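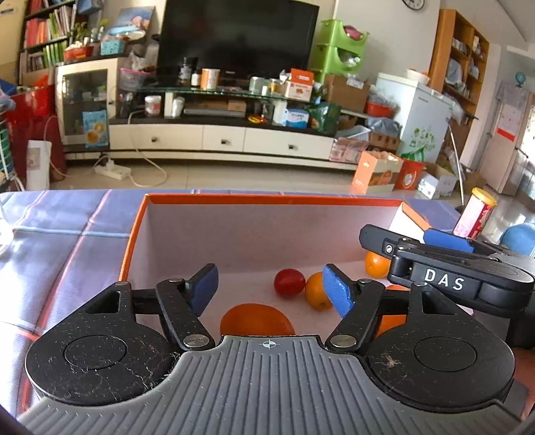 Fruit box task, left gripper over the small orange

Jul 24, 2020
To: Jaltum list
Re: how many fruit demos?

> We have 400 fruit demos in the Bromira set. Is that enough to
> train on, or should we wait?

Train now, but keep recording. We plan to stop at 1,000. Of the last 70 I checked, 13 had to go - mostly the fingertips closing before they were level with the fruit. Please keep the tomato in the box with the oranges, and move the pieces between takes.

Urbańczyk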